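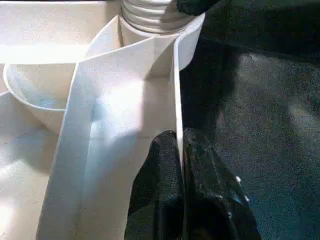
Unit 14: Folds and Drape

Students should read this handout before the September studio session. The unit concerns the behavior of flat material once it is creased, hung, or stretched. A crease stiffens a sheet along its length. Cloth carries load only in tension and falls in curves between its supports.

Required reading: Palaniappan, chapter 2, to the end of the section on bias.

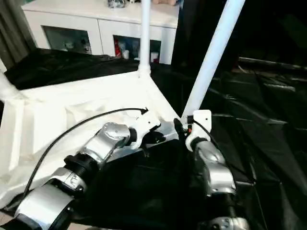

Fig. 2. White fabric draped on a tubular frame.

Written work is submitted to Jolene Pirihi in Room 301.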